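Jueves, 27 de noviembre
Por la autora de Fitska

Llevaba semanas prometiendo que iba a escribir sobre las reglas de la casa, y como hoy se me ha caído una reunión y tengo café recién hecho, vamos allá. Aviso de que va largo.

Para quien llegue nuevo: en Fitska cuento lo que voy aprendiendo con manipuladores, sobre todo en simulación, y sobre todo con tareas pequeñas de mesa. Abrir un cajón, cerrar un cajón, meter algo dentro, sacarlo otra vez. Suena a poca cosa y mi madre todavía me pregunta cuándo voy a hacer «robots de los grandes». Pues mamá, cuando sepa abrir un cajón bien.

El proyecto en el que estoy metida ahora se llama Endura y es, resumiendo mucho, una colección de episodios de manipulación repetidos hasta el aburrimiento. Vamos por 2.338 episodios guardados. Y lo que me ha enseñado Endura es que sin normas escritas cada uno graba como le sale, etiqueta como le sale, y al cabo de un mes tienes una carpeta enorme que no hay quien compare con nada (me incluyo, ¿eh?, que mis primeros episodios son para esconderlos debajo de la alfombra).

Así que nos sentamos y escribimos un documento de cuatro páginas. Lo llamamos Prillolcombe, que es el nombre de un pueblo que salía en una novela malísima que yo estaba leyendo y que se quedó de broma, y ahora la gente dice «eso no cumple Prillolcombe» con toda la seriedad del mundo. Me encanta. Lo que sigue es mi versión comentada, con opiniones, que en el documento oficial no me dejan poner.

Primera regla: el estado inicial se escribe antes de mover nada

Parece de cajón (perdón). Cada episodio arranca con una ficha: qué muebles y objetos hay, cuál está abierto y cuál cerrado, dónde queda el brazo. La ficha se rellena mirando la escena, con los ojos, y luego se contrasta con lo que dice el simulador. Al principio lo hacíamos al revés, sacábamos el estado del simulador y a correr, y claro, el simulador te suelta un valor de articulación para cada cajón y tú te lo crees. Hasta que un día alguien cargó la escena con los nombres de dos cajones cambiados y nos tiramos una tarde entera entrenando sobre «el cajón de arriba» cuando se abría el de en medio. ¡Una tarde entera!

Desde entonces, doble comprobación. Se tarda poquísimo y me ha salvado más veces de las que quiero contar.

Segunda regla: los nombres son por posición y desde el frente del mueble

Esta me costó una discusión. Yo quería numerar los cajones, que es lo que haría cualquier persona con prisa. Pero los números te obligan a recordar por dónde empezaste, y en cuanto metes un mueble nuevo con otra distribución ya no cuadra nada. Ahora decimos fila y columna: superior, central, inferior; izquierda, derecha. Siempre mirando el mueble de frente, aunque en la escena esté girado. Lo de «aunque esté girado» lo añadimos después, y está subrayado.

Si un cajón no se ve entero, se nombra igual, pero se anota que está parcialmente oculto. Y ojo, que «oculto» y «cerrado» son campos distintos. He visto fichas en las que alguien marcaba como cerrado un cajón solo porque tenía otro abierto encima y no lo distinguía bien. Si no lo sabes, se deja en «no verificado» y se consulta el valor de la articulación. Poner «no verificado» no es de torpes, por favor, que hay quien lo vive como un suspenso.

Tercera regla: «abierto» lleva apellido

«Abierto» a secas está prohibido en Endura. Puede ser abierto del todo o abierto a medias, y además apuntamos el recorrido en la unidad que use el simulador. Lo que ve una persona y lo que dice el número no siempre coinciden: un cajón que a mí me parece medio abierto puede estar bastante más cerca del tope de lo que yo habría jurado, por la perspectiva.

También se anota si hay algo dentro. Un cajón abierto y vacío es un punto de partida muy distinto de uno con cosas, sobre todo si la tarea siguiente es guardar un objeto.

Cuarta regla: lo que no participa en la tarea también se registra

Mi favorita y la más odiada. Si la tarea es cerrar un cajón y en la mesa hay además un mechero, el mechero va en la ficha, con su posición aproximada. ¿Por qué? Porque el brazo barre espacio al moverse, y un objeto que en la ficha no existe puede acabar en el suelo sin que nadie se entere, y el episodio queda marcado como éxito. El cajón se cerró, sí, pero el mechero se fue de paseo. En Prillolcombe eso cuenta como episodio con incidencia, y se separa del resto.

Aquí tuvimos un buen debate, porque hay quien opina que si solo evalúas el cajón, lo demás da igual. Yo no lo compro. Nadie quiere en su cocina un robot que te cierra el cajón y te tira la taza.

Quinta regla: nada de corregir a mano a mitad de episodio

Si algo va mal, se corta, se marca y se empieza de nuevo. Lo de «le doy un empujoncito y sigo» estropea los datos de una forma muy tonta, porque luego el modelo aprende que a veces las cosas se arreglan solas. El límite que nos pusimos es de 2 reintentos con la misma semilla; a la tercera se cambia de semilla y se deja una nota.

Y los fallos se guardan. Todos. En carpeta aparte, con su ficha igual de completa. Me costó convencerme porque ocupan sitio, pero son lo que más consulto cuando algo se tuerce.

Sexta regla: revisar por lotes, no al final

Revisamos en lotes de 64. De cada lote se abren unos cuantos episodios al azar y se lee la ficha con la imagen al lado, en voz alta si hay alguien cerca (da vergüenza el primer día, luego ya no). Si la ficha dice una cosa y la imagen otra, el lote entero vuelve atrás.

La de hoy me sirve para practicar:

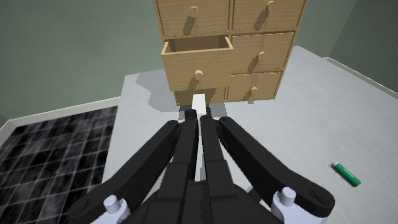
Séptima regla: los cambios de norma llevan fecha

Esta es cortita pero me parece importantísima. Cada vez que tocamos Prillolcombe, la versión anterior se queda guardada y los episodios dicen con qué versión se grabaron. Nada de reescribir el documento en silencio. Cuando metimos el campo de «no verificado», por ejemplo, lo anterior se quedó como estaba, con su etiqueta de versión vieja, y en los análisis lo tratamos por separado.

Lo que todavía no tenemos claro

El tema del punto de vista. Con la cámara detrás de la pinza ves de maravilla hacia dónde apuntan los dedos, pero el mueble se te puede salir por arriba y te quedas sin media fila de cajones. Con una cámara fija y lejana ves el mueble completo y a cambio los tiradores son puntitos. Ahora mismo exigimos una vista principal y dejamos la segunda como opcional. Yo la haría obligatoria, pero duplica el almacenamiento y ya me han puesto mala cara una vez.

Tampoco sabemos qué hacer con las sombras. En simulación puedes poner una luz dura y que cada tirador deje una sombra larguísima en la madera, o suavizarlo todo. ¿Se fija una iluminación estándar? ¿Se varía a propósito? De momento variamos y lo anotamos, que es la solución de los cobardes, pero funciona para ir tirando.

Y luego está Đinh, que es como hemos llamado a la herramienta que compara las fichas con el estado del simulador y te saca las diferencias en rojo. Está a medio hacer. Se atraganta con los muebles girados y a veces te dice que izquierda es derecha con un aplomo que da miedo. Cuando esté más presentable la cuento en otra entrada, con capturas y todo.

Si trabajáis con algo parecido y tenéis vuestras propias normas, dejádmelas en los comentarios, que me interesa sobre todo cómo resolvéis lo de los objetos que no participan. Yo me voy a revisar otro lote antes de comer.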